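Print | E-mail

1/ Thread on hard water and tabletops, May 2018. I refinish furniture and I get more questions about white rings than about anything else, so I'm putting my notes in one place.

2/ Start with the finish. A white ring is moisture trapped in the top layer of the coating. A black ring has gone through the coating into the wood. These are separate repairs.

3/ Find out what you have. Put a drop of denatured alcohol somewhere hidden and wait a minute. If it goes sticky, it's shellac. If nothing happens, try lacquer thinner. Still nothing: varnish, poly or oil.

4/ White ring on shellac: dampen a lint-free pad with alcohol, barely, and pass it over the ring fast. Do not stop on the surface. One pass, wait, look, repeat if needed.

5/ White ring on varnish: try low heat first. Hair dryer on the lowest setting, moving, hand beside it. If your hand is uncomfortable, back off.

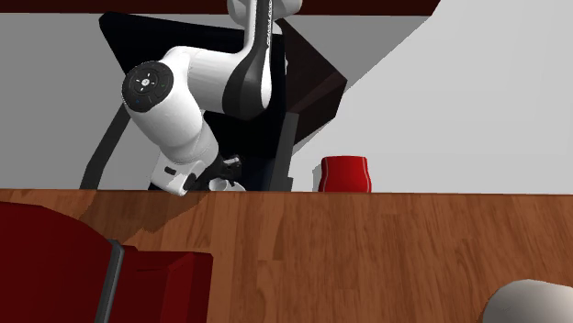
6/ If heat does nothing after 2 tries, go to abrasion. Rottenstone and mineral oil on felt, with the grain. You are lowering the surface very slightly, so the sheen will change. Plan to rub out the whole top to match.

7/ Black ring: strip the finish, then oxalic acid. Mix it per the package, gloves and eye protection, flood the entire top edge to edge. Spot treatment leaves a pale circle. Rinse well. Don't sand until it's rinsed and dry, and wear a dust mask when you do.

8/ Water hardness matters here. I have two shops. The one in Sutherland measures 107 ppm at the tap. The one in Markeck measures 218. The chalky outline left by a dried spill is much heavier in Markeck.

9/ That outline is mineral scale sitting on the finish. It is often mistaken for a white ring. White vinegar cut with an equal amount of water, on a cloth, thirty seconds, wipe with plain water, dry. Skip this on wax or bare wood.

10/ I use distilled water for rinsing after the acid step. Tap water in Markeck left a haze on a walnut top that I had to bleach again.

11/ Grits. After the acid I sand at 180, then 220. Going finer before an oil varnish gave me blotchy color on maple. On oak I saw no difference.

12/ Rubbing out the new finish: let it cure first. The can says dry in a day. I wait three weeks for oil varnish. Then 600 wet, then 1,000 wet, then rottenstone if the customer wants gloss.

13/ Several people asked about the Nirka paste wax. It's fine. It buffs easily and it does very little against a hot mug. No paste wax does much against a hot mug.

14/ Mayonnaise, toothpaste, cigarette ash: the first is oil plus a little acid, the other two are mild abrasives. They sometimes work. You have less control over the scratch pattern than with rottenstone, and toothpaste gets into open grain and dries white.

15/ Correction to 5: keep heat off veneer if you suspect hide glue. It softens well below what the finish will tolerate. I lifted a corner on a Stimelach sideboard that way and spent an afternoon clamping it.

16/ Next thread is on sun-faded cherry. Send measurements and the alcohol test result if you want me to look at a specific piece.

Print this page | E-mail this page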